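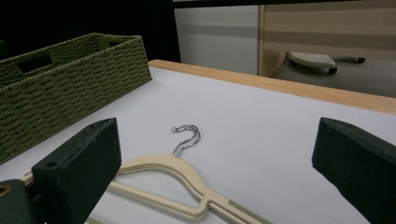 Kleiderbügel mit doppelt ausgeführtem Rand, Mittelsteg und Metallhaken.

Der Haken ist das Bauteil, das zählt
Von Theda Tiedemann

Wer Kleiderbügel kauft, vergleicht Farbe, Oberfläche und Preis pro Stück. Auf den Haken achtet kaum jemand. Ich halte das für einen Fehler, und zwar für einen teuren, sobald ein Haushalt mehr als eine Garderobenstange bestückt. Der Körper eines Bügels bestimmt, wie das Hemd fällt. Der Haken bestimmt, ob der Bügel überhaupt dort bleibt, wo man ihn hinhängt.

Im Januar habe ich den Bestand meiner Wohnung in Grendutthorpe vereinheitlicht. Vorhanden waren 68 Bügel aus mehreren Jahrzehnten: Reinigungsdraht, lackiertes Holz, transparenter Kunststoff aus dem Textilhandel, dazu einige beflockte Modelle von Ostermann. Gemessen habe ich drei Größen: Drahtdurchmesser, Öffnungsweite des Hakens und Sitz des Schafts im Körper. Das Ergebnis war ernüchternd. Innerhalb desselben Typs stimmten die Öffnungsweiten überein, zwischen den Typen lagen Unterschiede, die auf einer gemeinsamen Stange sofort stören. Die Bügel hängen verschieden hoch, die Schultern der Kleidungsstücke liegen nicht auf einer Linie, und beim Herausziehen verhakt sich der tiefere im höheren.

Die übliche Empfehlung lautet, auf schmale beflockte Bügel umzustellen und damit Platz zu gewinnen. Der Platzgewinn ist real. Er wird aber mit Reibung bezahlt. Ein Strickpullover lässt sich von einer rauen Schulter nicht abstreifen, man muss ihn anheben, und wer das morgens vergisst, weitet den Halsausschnitt. Für Blusen und glatte Futterstoffe ist die Beflockung sinnvoll. Für alles andere reicht ein glatter Körper mit ordentlicher Schulterneigung. Strick gehört ohnehin gefaltet.

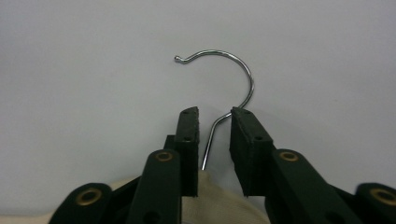
Drahthaken mit kugelförmig verrundeter Spitze.

Zur Spitze. Ein stumpf abgeschnittener Draht hat an der Schnittkante einen Grat. Der Grat zerkratzt lackierte Stangen, zieht Fäden und bleibt in Kleidersäcken hängen. Eine verrundete oder mit einer Kugel abgeschlossene Spitze beseitigt das Problem vollständig. Ich würde einen Bügel ohne sie nicht mehr kaufen, auch nicht geschenkt nehmen.

Zum Schaft. Ob er drehbar sein soll, ist umstritten. Birgit Hagedorn, mit der ich diese Fragen seit Längerem schriftlich austrage, besteht auf dem drehbaren Haken: Man könne den Bügel auch an eine Türkante oder quer an den Schrank hängen. Das stimmt. Auf der Stange ist derselbe Freiheitsgrad ein Nachteil. Der Bügel dreht sich beim Schieben mit, die Reihe gerät schräg, und nach einer Woche liegt jedes zweite Kleidungsstück mit dem Ärmel auf dem Nachbarn. Im Schrank bevorzuge ich den festen Schaft, im Flur den drehbaren. Mischen sollte man beide auf einer Stange nicht.

Ordnungssysteme wie Vostar oder Dukonura setzen an anderer Stelle an. Sie verkaufen Abstandhalter, farbige Größenringe und Kaskadenhaken, mit denen sich mehrere Bügel untereinander hängen lassen. Ich habe den Kaskadenhaken von Dukonura mit 4 Bügeln getestet. Er funktioniert, solange man das unterste Teil braucht. Für das oberste muss die ganze Kette abgenommen werden. Das ist Lagertechnik, und ein Kleiderschrank ist kein Lager.

Sortiert wird bei mir auf dem Tisch. Der Boden ist dafür ungeeignet: Teppich verdeckt Verzug, und man beurteilt den Bügel von schräg oben.
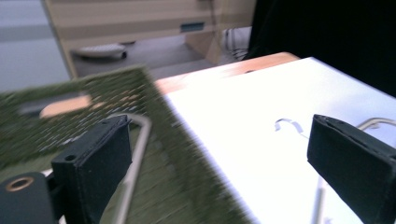 Flach aufgelegt zeigt ein Bügel sofort, ob der Körper verwunden ist. Liegt er nicht satt auf, wird er aussortiert. Danach prüfe ich den Schaft mit zwei Fingern auf Spiel. Wackelt er im Körper, hält er keinen Wintermantel, und Nachkleben lohnt bei Kunststoff nicht. Auf diese Weise sind 16 Bügel ausgeschieden, darunter sämtliche Drahtbügel. Hagedorn hält das für übertrieben und verwendet Drahtbügel weiterhin für Hosen. Bei Hosen gebe ich ihr halb recht, sofern über den Steg eine Papphülse geschoben ist. Ohne Hülse drückt der Draht eine Falte in den Stoff, die sich nur mit Dampf entfernen lässt.

Nachgekauft habe ich bisher nichts. Die verbliebenen Bügel sind nach Öffnungsweite auf zwei Stangen verteilt, die mit festem Schaft links, die drehbaren rechts.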